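Grakatetti Boards > Housing and Neighborhoods > Polier rezoning, who's for it?

mossback48
Okay, I have been waiting for this for so long and I finally read the whole draft plan last night. If it goes through, every residential lot in Polier can have up to four homes on it by right. No hearing, no variance, just a building permit like anybody adding a porch! I grew up here and rented here for most of my twenties, and I have watched so many friends move an hour out because there was nothing between a giant house and a basement. This is the most hopeful thing I've read out of city hall in years. Who else is going to the July meeting?

tinroof_jay
Me! Already told my boss I'm leaving early. I'm more lukewarm on the details than you are though. Four units by right sounds great until you look at the setbacks, which they didn't touch. On a narrow lot like mine you could maybe squeeze in two.

quillandferry
I'm going to be the grump. I live on the Lò side, where the streets are already parked solid by 6 pm. The plan drops the parking minimum to zero. I'm all for more neighbors, I like neighbors, but where do the cars go?

mossback48
quillandferry, fair worry, but zero minimum doesn't mean zero parking. Builders can still put in as much as they want. The Grivomix building by the old depot was approved with a reduced minimum and they still built 60 spaces. I walk past there every morning and there are always open ones.

quillandferry
Grivomix is a big building with a garage under it. A fourplex on a side street is a different animal. They'll put in none and call it a day.

hazel_on_third
Chiming in as a renter. I pay 1079 a month for a one bedroom, and the only reason it's that low is that the landlord has forgotten to raise it. When I looked around this spring there were 7 listings in all of Polier under what I could pay, and two of those were rooms in somebody's house. So I'd love a fourplex on every corner, please, yesterday, cars or no cars!

tinroof_jay
7?? That's worse than I thought. Were you counting the Lò side too?

hazel_on_third
Yep, both sides of the creek.

orchardgate
Don't want to rain on this, but new units won't rent for 1079. Construction costs are brutal. My brother-in-law frames houses and the prices he quotes make me want to lie down. I'd feel better if the plan had some kind of affordability piece in it. Right now there's a paragraph about "studying" it.

mossback48
Agreed, that paragraph is weak and I'm going to say so at the meeting. I'd still vote for the rest today. The new places pull in the people who can pay more, and then they aren't bidding against hazel for the older ones. It takes years, sure, but we've spent years doing the opposite.

And orchardgate, there's a section near the back on converting existing houses that you might like. No new framing except inside. You keep the shell, add a kitchen and a second exit, and you've got two homes where there was one. I got so excited about this part that I read it out loud to my wife, who was trying to watch a movie.

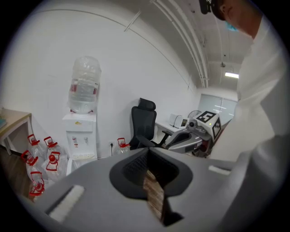 The other thing in that section is the fee change. Right now you pay the full sewer hookup charge for a second kitchen even if the pipe is already there. Under the draft you'd pay only for the extra load. I bet we'd see around 48 conversions in the first year or two from that alone, just going by how many people on my block have talked about it and given up.

orchardgate
Hm, I missed that. That does change my mind some. Page number?

mossback48
Don't have it in front of me, but it's right after the maps. Look for "internal conversions."

quillandferry
I could live with conversions. The people are already there, half of them have grown kids with cars anyway. It's the tear-downs I don't like. We lost two nice old places on my street and what went up is just one enormous house on each lot.

tinroof_jay
But that's under the current rules! One enormous house is the only thing you're allowed to build after a tear-down now. I'd much rather see four families in that same box.

quillandferry
Okay, that's a point. Still want something about parking. Permits for residents, at least.

hazel_on_third
Bring it up at the meeting! I'd back you on permits if they're cheap.

mossback48
Same. If you get up and ask for permits I'll clap. Sign-up sheet for speakers is at the door and it fills fast, so get there before 6:30 if you want your two minutes.

orchardgate
Found the conversion part. They want a separate water meter for each unit, did you see that? That could eat up most of what you save on the sewer fee.

mossback48
Ugh, no, I skimmed right over that. Going back to reread it tonight.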